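Section 3: Setting up your mortar mixing station

I wrote this part after my second season with the Skora mixer, so it's the set-up I use myself on small block and brick jobs. If you bought the Barkton stand with it, do the stand first and come back here.

1. Pick a flat spot within easy reach of the wall, but leave yourself room to swing a wheelbarrow past. I like two planks under the feet if the ground is soft.

2. Lock both wheels and push on the drum with your hip. If it rocks, shim it now – you won't want to be doing it with a full load!

3. Plug in to a grounded, GFCI-protected outlet. Keep the cord off the ground where the hose runs.

Caution: Never reach into the drum while it's turning, not even with a trowel. Switch off, unplug, then scrape.

4. Put your water in first. For one 70 lb bag of the Cornoletti premix I start with 3 quarts and hold a little more back in a bucket. 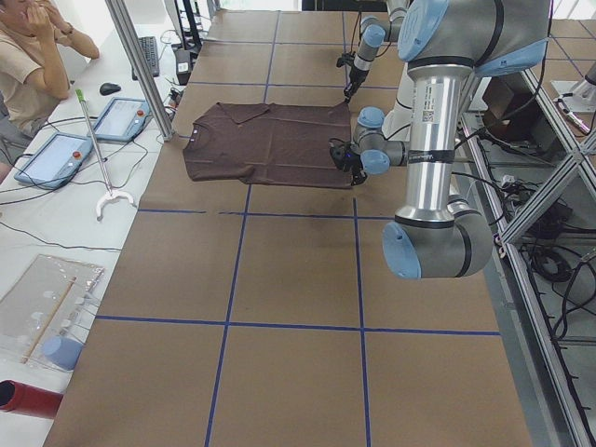
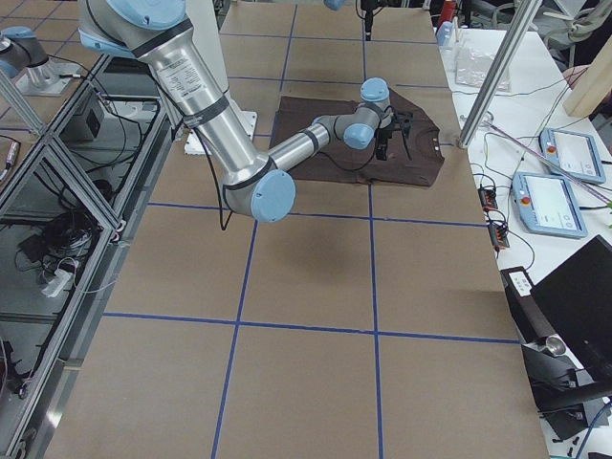
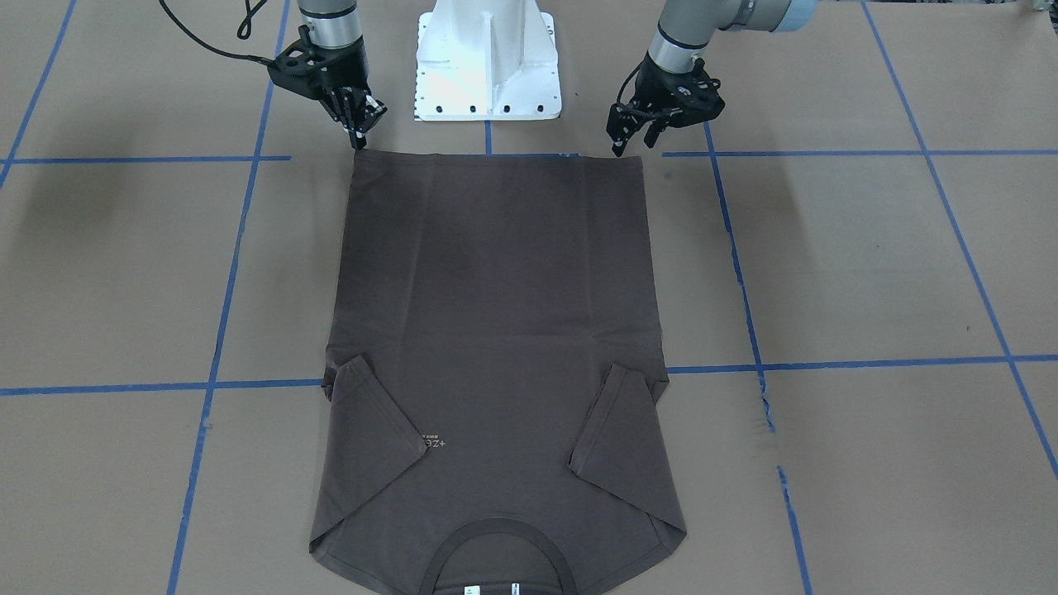
5. Start the drum and add the bag slowly, a third at a time (dump it all in and you get dry lumps stuck to the back wall, ask me how I know).

6. Let it run for about five minutes, then stop and check it on the trowel. It should hang on when you tip the blade sideways. Too stiff, add a splash from the bucket and run it again.

7. Tip the drum toward the barrow with both hands on the wheel.

Note: In February I keep my bags indoors overnight and check the premix label for the lowest working temperature. If it's colder than that, I just don't lay that day.

8. Rinse right away with a bucket of clean water and a couple of handfuls of gravel, drum turning. Pour it out somewhere it won't set in a drain – I use an old tub.

The paddle bolts are covered in Section 4. The Yousafzai replacement paddles fit too, but they need the longer bolts, so check the bag before you take the old ones off.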